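Preguntas frecuentes: mi curso de pan casero

¿Necesito experiencia?
¡Ninguna! Yo empecé con ladrillos incomestibles (mi familia todavía me lo recuerda) y aquí sigo, amasando en Ploltcombe cada semana.

¿Qué cantidades usamos?
900 gramos de harina y 200 de masa madre, que dan para 2 hogazas. La harina la pongo yo, tú trae un bote con tapa y ganas.

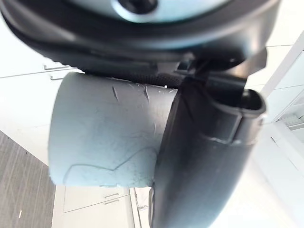

De cerca, pieza negra.

¿Y si mi masa madre no sube?
Paciencia, de verdad. La mía en febrero va lentísima y la dejo dormir junto al radiador.

¿Hay que fregar después?
Sí, lo siento, jaja. Un plato rosa, los boles, las rasquetas... todo a mano y al escurridor, que yo no tengo lavavajillas.
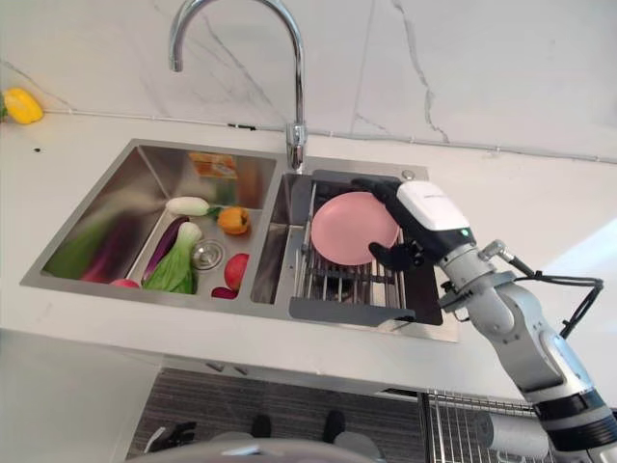

Keabetswe Joubert: ¿Y se puede hacer con harina de centeno? En casa el trigo no nos sienta muy bien.

¡Claro! Pero ojo, el centeno también lleva gluten. Queda más denso y pide algo más de agua; escríbeme antes y te guardo un paquete.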